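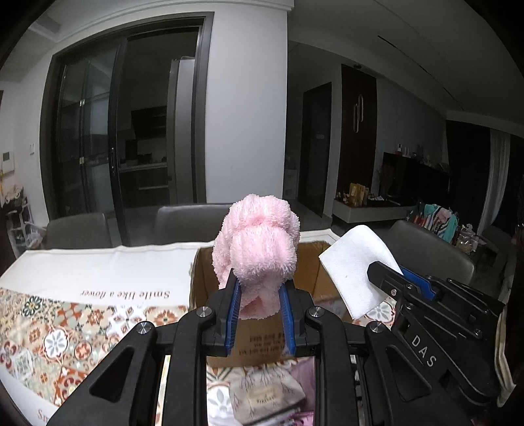 A twisted pink towel and a folded white paper napkin, with an open cardboard box on the table.

Towel or Napkin: Which One Soaks Up More?

You have probably seen ads where one sheet of paper towel swallows a giant puddle. Should you believe them? I wouldn't, at least until I'd tried it in my own kitchen.

Terry cloth is the fuzzy fabric most bath towels are made from. Look closely at one and you will find tiny loops of thread standing up all over it. Water creeps into the gaps between the threads and stays there. Scientists call the creeping part capillary action. It works in paper too, only the gaps in paper are between squashed plant fibers.

So both of them drink. People will tell you that the towel always wins, and they usually say it without measuring anything. A towel is much bigger and heavier than a napkin. Of course it holds more! A bucket holds more than a cup, and that doesn't make it a cleverer bucket. A fair test has to compare pieces of the same size, or better, the same weight.

Keegan Kowalchuk tried this at home with an old washcloth and a stack of napkins. He poured 80 milliliters of water into each of 2 bowls and set the same weight of cloth and paper beside them. His first try was useless, he says, as he squeezed one and let the other drip. That is how a lot of "facts" get started.

To try it yourself, you need a kitchen scale, two bowls, water, an old cloth and some napkins. Ask a grown-up which cloth you can use.

Weigh the dry cloth. Add napkins to the scale until they weigh the same. Put each pile in its own bowl of water and wait 28 seconds. Lift them out, let both drip for the same time, and weigh them again. Do it three times. If your answers jump around a lot, don't pick the one you like best – find out what changed.

What about twisting? Roll a dry cloth up tight, with a twist like the pink towel's in the photo, and test it against a flat one. Some people say the tight roll holds less water, and some say it only soaks more slowly. Write down your guess first.

One more claim to poke at: "new towels are the thirstiest." Many new towels have a slippery finish on them that can keep water out until they are washed. Got a new one and an old one of the same kind? Then you can check that as well, and you don't have to take my word for it.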